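4. Setting up the battery-loading cell

Before you start, give yourself a clear half hour and a cup of something warm. The Teken cell is a friendly machine once it knows where everything lives, and a little patience now will save you a good deal of fiddling later on.

1. Switch the arm to slow mode at the control box.
2. Wipe the tabletop with a dry, soft cloth.
3. Set the empty holder down with its open side facing up.
4. Lay the batteries on their sides, to the right of the holder.
5. Call up program 7 and let the gripper lift one battery, then press Pause while it is still well clear of the holder.

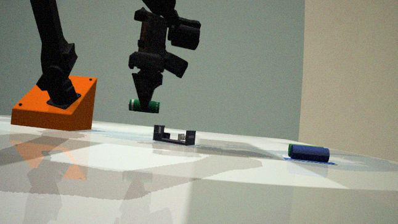

How tightly should the gripper hold a battery?
Just firmly enough that it doesn't slip when the arm changes direction. Start at grip setting 2 and go up one step at a time.

6. Nudge the holder, if need be, until it lines up with the battery, then press Resume and keep your hand near the stop button.

Caution: never reach under the gripper while the cell is paused, as it may still move.

Note: Evdokia Sarantis at Veltow keeps spare fingertips and will gladly talk you through fitting them.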